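Households in Brullen will get a second collection for bottles and cardboard starting in February, the waste company Skatilden said. The new round covers over 400 homes north of the canal that have been on a monthly pickup until now.

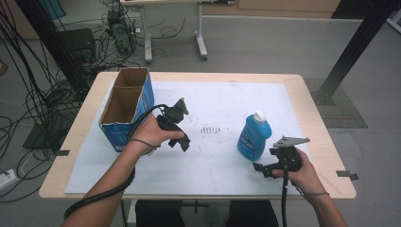
A cardboard box and a plastic bottle. Both go in the new collection.

Boxes should be flattened and kept dry. Bottles can keep their caps on but need to be empty. Glass still goes to the drop-off point on Temba Street, which stays open until 7 p.m.

"People were storing a month of packaging in the hallway," said Mali Probert, who runs the routes for Skatilden.
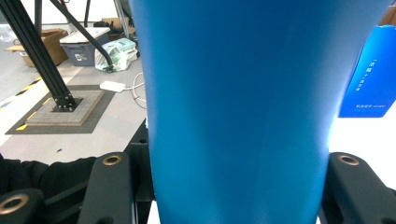
The company will use 2 trucks and does not plan to raise the yearly fee before the next contract. Austra Ķēniņš, a town council member, had asked for the change after a petition with 407 signatures reached the council last fall – most of them from the apartment blocks near the station.

Pickup times will be posted on the Gistgate app and on paper notices in each building.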